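Review: Priltora Shared Cell Practice Guide, second edition
December 2022

The Priltora guide is a spiral-bound booklet with a set of wall cards, meant for small shops and labs where people work close to table-mounted robot arms. It does not replace the safety standards that apply to your machine, and it says so on the first page. What it covers is the daily routine: who may reach over the table, when the arms have to be stopped, what gets checked before a run. We have used it at our Narncombe site since June, mostly on two-arm cardboard box handling.
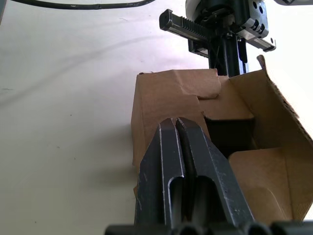 The best chapter is the one on wear. It asks for a look at the fingers every 200 cycles and gives you a one-page form to fill in. Scratches and rubbed edges are noted and left alone. A crack, a loose screw or a tip that no longer meets its partner means the gripper comes off. Our old checklist only said "inspect gripper," and people ticked it without looking.

The section on work material is also good. Boxes with torn flaps can be used, but they have to be logged as damaged, so that a failed grasp isn't blamed on the program. Cables get a short rule of their own: slack is fine, but no loop may reach the travel path of either arm at any point in the run.

The chapter on people near the table is weaker. It sets a stand-off distance of 500 mm from the nearest moving part and says hand tools must be kept off the table during motion. Both are easy to follow. It doesn't say enough about the operator who stands at the far side between runs, or who gives the all clear when 2 people share a cell.

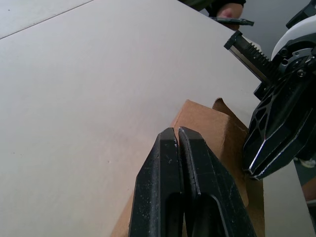
We ended up writing our own line for that: one person holds the stop button and calls the restart out loud. I would like to see something like it in the next edition.

The wall cards are printed on thin stock and the Pirihi holders sold with them are a tight fit. Two of ours bent in the first week. The type is large enough to read from across the cell.

We paid 546 dollars for the full set from Zekdale, including the blank forms. The booklet can be bought alone, and for a shop with one arm that is probably enough.

Rating: 4 out of 5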